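19 Oct 2026

Quick one on the Flilum before I forget everything. Desktop proof printer, made by Skimolitz, nine inks, $1,599 before paper. I do packaging and labels mostly, some book covers, the odd restaurant menu. So that's the angle. If you print photos for walls, read somebody else.

Short version: color is very good, software is bad, paper handling is fine until you give it anything thick. I'm keeping it.

## Why I wanted one

I was sending proofs out. Every round. Keskin does nice work and I still use them for final contract proofs, but a round trip ate two days and clients change their minds in less than that. Bülent Oral, who I do wine labels for, once changed a red on me while the previous red was still in the van.

Before that I had an office inkjet and a lot of hope. Fine for checking line breaks. Useless for anything with a brand color in it. You print the orange, it comes out brick, you tell the client "it won't look like that," client looks at you funny.

So - something in between. Good enough to put in front of a client, not so big it needs its own room.

## Setup

Heavy. Get a second person. The box has handholds in the wrong place, low down, and the thing wants to tip toward you. Took me around 35 minutes from tape cutting to first nozzle check, and a good chunk of that was peeling off blue tape. There's tape inside the tape. One strip sits under the rear guide and the quick start sheet doesn't mention it. Check there first if your first sheet jams.

Ink priming is slow and it drinks a lot out of the starter cartridges. All printers do this. Still annoys me.

Network setup worked the first time over cable. Wifi dropped it twice the first evening so I went back to cable and never looked again.

It needs more depth than the spec sheet says. The straight path comes out the back, so you want clear space behind it as well as in front. I measured the footprint and forgot the paper. Measure the paper.
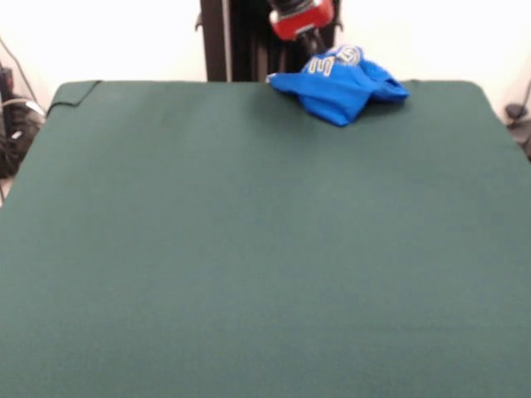

*Work table, dark green felt. Back left corner is folded up a little.*

## Color

This is what you're paying for so I'll give it the most room.

Out of the box, with the stock profile on their own semi-matte sheet, it was already closer than my old inkjet ever got on its best day. Neutral grays really neutral. No pink creeping in at the light end. Skin tones okay, though I hardly ever need them.

Then I built my own profile for the uncoated stock I like and it got a lot better. Oranges and greens especially. There's an orange ink and a green ink in the set and you can see them working. The mustard yellow I use for Hatice Coşkun's tea boxes has always been a pain - too green or too brown, pick one - and on this it landed on the second try. I laid it next to the printed carton under the viewing lamp and had to look for the difference.

Where it's weaker:

- Deep purples. Go a bit blue. Not terrible, but if your client is a purple client, know this.
- Solid black on uncoated. Looks like charcoal. You can fake it with the heavier ink setting, then it takes ages to dry and smudges on the fold.
- Fluorescents and metallics, obviously no. Don't ask it to.
- Very light tints, the sort you put behind a table on a nutrition panel. Drops a little early. I bump them slighty for proof and make a note on the sheet so I don't bump the real file by mistake. (Did that once. Caught it.)

Small type is crisp. I ran reversed-out white type on dark brown, tiny, ingredients-list tiny, and could read all of it. My eyes gave up before the printer did.

Repeatability is the part I was most worried about. I printed the same label in the morning, after lunch and again a week later. Couldn't tell which was which without turning them over to read the pencil. Good.

## Paper

Takes 35 sheets of ordinary proofing weight in the top tray. Don't fill it. It'll take them and then grab two at once near the end.

The back slot is for single heavy sheets. Carton board goes through if it's flat. If it has any curl, it doesn't, and you get a polite beep and a message telling you to "reinsert media." You will reinsert media a lot. I leave the board under a stack of type catalogs overnight and that fixes most of it.

Uncoated stuff sheds dust. Brush it off first. Skipped that once and had a hairline through every solid until I ran a cleaning cycle, which eats ink, which costs money.

No roll feed at this size. I thought I'd miss it. I don't, except for bottle wraps, where I print in halves and tape them. Looks silly and works ok around a bottle.

## The software

Oh boy.

It's called Sostetti and it comes bundled. Queue, layout, profiles, ink levels, all in one window that can't be resized properly. The text is gray on gray. For designers! Somebody signed off on that.

What it does well: nesting. Throw a bunch of labels at it and it packs them on the sheet sensibly and adds crop marks in the right place. Saves paper. I use this every day.

What it does badly, a partial list:

1. Forgets the paper size when you switch profiles. Every time. You will waste sheets.
2. Spot color names have to match its library exactly, down to the space before the suffix. If they don't, it silently converts using the fallback. No warning, just a wrong green.
3. The cancel button cancels what's in the queue and lets the current page finish. Maybe on purpose. I'd like a real stop.
4. Updates itself at launch if you don't uncheck a box three menus deep.

Number two is the serious one. I lost an afternoon to it. Kaisu Keskinen had sent me a packaging file with her own naming, everything looked right on screen and the proof came out swampy. I blamed the profile, rebuilt the profile, same swamp. It was a missing space. I emailed support and got a decent answer from a real person next morning, along with "this is expected behavior," so don't hold your breath.

You can skip Sostetti and print straight from your layout app through the driver. Works fine for quick looks. You lose the nesting and the color is a hair less exact.

## Noise, smell, living with it

Quiet when printing. Loud when it wakes up - a sort of clunk and then a long whirr, and it wakes up whenever it feels like doing maintenance. I take calls in the same room. Clients have asked.

No smell to speak of. Status light is too bright, I put a bit of masking tape on it.

Turn it off at the switch over a long break and it'll want a full clean when you're back. Better to leave it asleep. I shut it down over the holidays in January and paid for it in cyan.

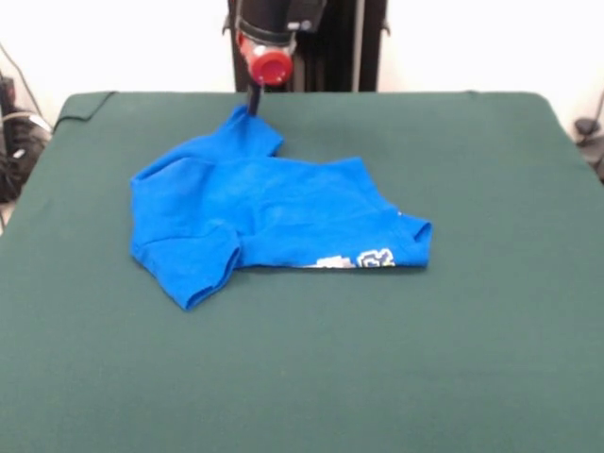 ## Running costs

Ink is expensive. Not shocking if you've owned a printer like this, shocking if you haven't. Light gray and yellow go first for me. Orange has barely moved. Cartridges are separate at least, so you only replace what's empty, and it lets you run one right down to the end instead of panicking early.

Against what I was paying for outside proofs it should come out ahead, if I don't get silly and print every version. I got silly the first month. There's a thing where you have it right there so you hit print on every kerning change. Try not to.

I now bill proofs as a line item. Canan Kahraman told me to do that years ago and I should of listened.

## Who it's for

Solo designers or very small studios with color-critical work and clients nearby enough to hand a sheet to. Labels, cartons, covers. If all your work ends on a screen, no. If you need legally binding contract proofs, also no, keep your proof house. Hüsnü Eren has the bigger Skimolitz at his shop and says the feed is much better on board, but it's huge and he had to take a door off to get it in.

## Things I'd tell you if you bought it tomorrow

- Find the tape under the rear guide.
- Cable, not wifi.
- Make your own profile for any uncoated stock.
- Check spot names twice in Sostetti. Space included.
- Buy a spare yellow with the first order.
- Uncheck auto update.

Would buy again at this price, grumbling. If they ever fix the spot color thing I'll come back and edit this.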